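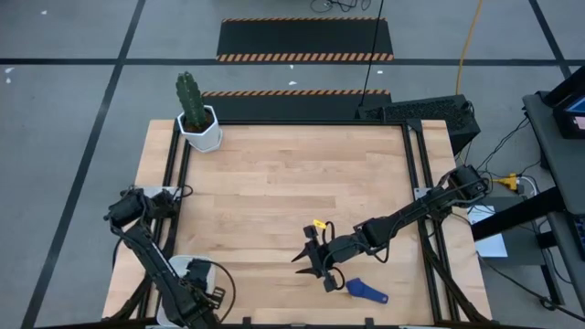 Members who keep their own mallets at home are asked to care for them between matches, as the club store is closed from November until the spring meeting. Cane shafts should be wiped down with a dry cloth before they are put away. Work is best done on a flat wooden tabletop, with small items kept together in a white rectangular tray. Do not lay a shaft across a radiator or lean it in a corner, where it will take a bend.

Mallet heads

Sand the striking faces lightly with 4 strokes along the grain, using 800 grit paper. Apply linseed oil sparingly and leave overnight. Heads with a split longer than a thumbnail should be brought to the Dodadthorpe workshop for replacement.

Grips and slings

Rubber grip wrap may be cleaned with warm water and mild soap. Webbing slings must be air dried. A sling with worn stitching is not permitted in Lulis Cup play, and umpires will check.

Boots and knee guards

Brush off dried mud before using any saddle soap. Buckles may be treated with a drop of light oil.

Storage

Hang mallets head down from a rack. Keep them away from direct sunlight.

Replacement slings are available from the club office for $27 a pair. The office opens at 9:00 a.m. during May.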